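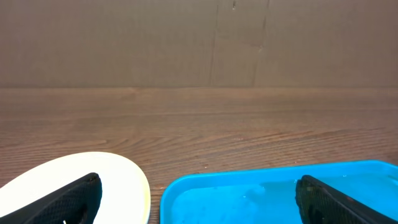 Benjamín Maldonado pregunta si puede saltarse el purgado cuando solo cambia el cartucho y no toca el resto del filtro. No: el aire queda atrapado en el vaso aunque el cabezal no se haya desmontado.

4.3 Cambio del cartucho del filtro de agua Venard

Antes de empezar, tenga a mano el cartucho nuevo, la llave de vaso, un cubo y un paño.

1. Cierre la llave de paso general.
2. Abra el grifo más cercano al filtro y déjelo abierto hasta que deje de salir agua.
3. Coloque el cubo debajo del vaso.
4. Afloje el vaso con la llave, girando hacia la izquierda, y termine de desenroscarlo a mano.
5. Retire el cartucho usado y vacíe el vaso.
6. Lave el vaso con agua tibia y jabón neutro. Aclárelo bien.
7. Revise la junta tórica. Si está aplastada o agrietada, sustitúyala.
8. Introduzca el cartucho nuevo, centrado sobre el tetón del fondo.
9. Enrosque el vaso a mano hasta el tope.
10. Abra despacio la llave de paso y pulse el botón rojo de purga hasta que salga agua sin burbujas.
11. Deje correr el agua 5 minutos antes de beberla.

Precaución: no use disolventes ni lejía en el vaso. No apriete con la llave en el paso 9.

Nota: el cartucho estándar lleva la referencia 386; el de carbón, la 530. No son intercambiables.

Si gotea por la rosca, cierre el paso, repita desde el paso 7 y compruebe que la junta asienta en su ranura.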